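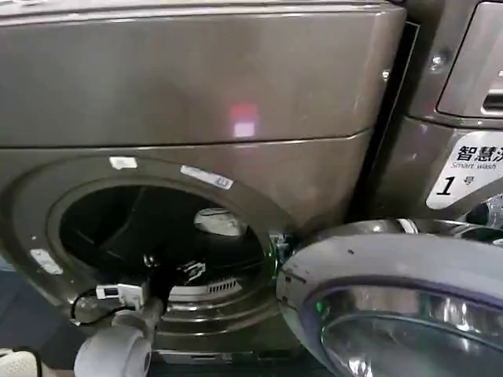 Workshop robot starts on the washing

Kirnthorpe, Thu 22 March

Members of Plusidby, the shared workshop on the Wike trading estate in Kirnthorpe, have begun trying out a home-built robot on the front-loading washing machines in the building's laundry room. The robot is meant to reach into an open drum, take hold of what is inside and lift it out into a basket.

The project is called Idine. It was begun last August by a group of members who wanted a job for a robot that was dull, useful and close at hand. The laundry is across the corridor from Unit 4, where the workshop has its benches, and is shared by all the tenants on the ground floor.

Idine has a pale grey gripper on the end of a long arm, and a camera at the head which looks down over the work. The base is a trolley with locking wheels. A person still has to push it into place, lock the wheels and open the machine door before the arm can do anything.

The group says it has spent £543 on parts, most of it on motors and on the bearings for the shoulder. The trolley came from a closed canteen and cost nothing. The brackets were printed at the workshop, and the arm sections were cut on the workshop's own saw. The computer that runs it all belongs to one of the members and was not counted in the total.

Plusidby has 59 paying members, though only a handful work on the robot regularly. They meet on weekday evenings after the laundry has gone quiet. Tenants have been told they can ask for the room back at any time, and a notice on the door gives the number to ring.

Work so far has been done with the machines switched off. The members practise with a few test items kept in a box in Unit 4, and nothing from a tenant's wash has been used. The heaviest thing the arm has lifted clear of a drum is a folded bath towel weighing 522 grams. Wet washing weighs a good deal more, and the group does not expect to try it until the shoulder motor has been changed for a stronger one.

Getting the arm into the drum has taken more time than the lifting. The opening is wide enough, but the door does not fold flat against the machine, and it stands in the way of any approach from the right. The arm now comes in from the left and from below, and turns upwards once it is past the rubber seal.

The seal has caused trouble as well. In the first trials the gripper caught on its lower lip and dragged it forward. No damage was done, but the members stopped for the evening and rounded off the edges of the gripper before going on. They also set a limit on how hard the arm can push. If it meets more than a light resistance it halts and waits for someone to press a button.

The cable is the next thing to be sorted out. It runs outside the arm, and it can lie across the edge of the opening as the gripper goes in. A clip near the end of the arm holds it in one place but leaves a loop hanging below. The group has talked about running the cable through the middle of the arm, which would mean taking the whole of the wrist apart. For now it is looking at a second clip and a shorter cable.

Seeing into the drum is another problem. The inside is dark, the metal shines, and the camera picks up reflections from the room lights on the front of the machine. Pale items show up well enough against the back of the drum. Dark socks do not, and on several evenings the robot has reached for a shadow. A small lamp fixed beside the camera helped a little but put a bright spot on the glass of the door, and it has since been taken off again. The members now want to try a lamp on the wrist, pointing the same way as the gripper, so that the light goes into the drum and stays off the door.

The software is being written from scratch by two of the members, using free tools. At present a person guides the arm with a hand controller while the camera records the view, and the recordings are used to teach the robot where to reach. It can make the first part of the move without help, as far as the mouth of the drum. Everything after that is still done by hand control.

The landlord gave permission for the trials in the new year, with conditions. The robot may not be left in the laundry overnight, it may not be used while any machine is running, and at least two people must be present. The group must also pay for any repairs. Plusidby has put the project on its own insurance, which already covered the saw and the metal lathe.

Opinion among the other tenants is mixed. Some have stopped to watch and asked when it will be able to fold. Others have pointed out that emptying a washing machine takes a person less than a minute, and that the robot takes a good deal longer to get its arm through the door. The group does not argue with that. Its members say they chose the task for practice, and that what they learn about reaching into tight places could be used for other jobs in the workshop, such as clearing offcuts from under the saw bed.

There is no plan to sell the robot. Drawings for the arm and the gripper will be put on the workshop's website once the wrist has been settled — the present version has been redrawn so often that the group does not want anyone to copy it yet. A parts list is already up, with notes on which motors to avoid.

An open evening will be held at Unit 4 when the new shoulder motor is in. Visitors will be able to try the hand controller on the bench, with a spare drum bolted to a frame so that the laundry can stay open. Children will need an adult with them. The drum came out of a scrapped machine and is a little narrower than those across the corridor, and the members are packing the mount with plywood to bring it to the right height.

Anyone who would like to help with the build can call in at Plusidby on any weekday evening. The group is short of people who can sew, as it wants a washable cover for the arm, and would also be glad of old towels.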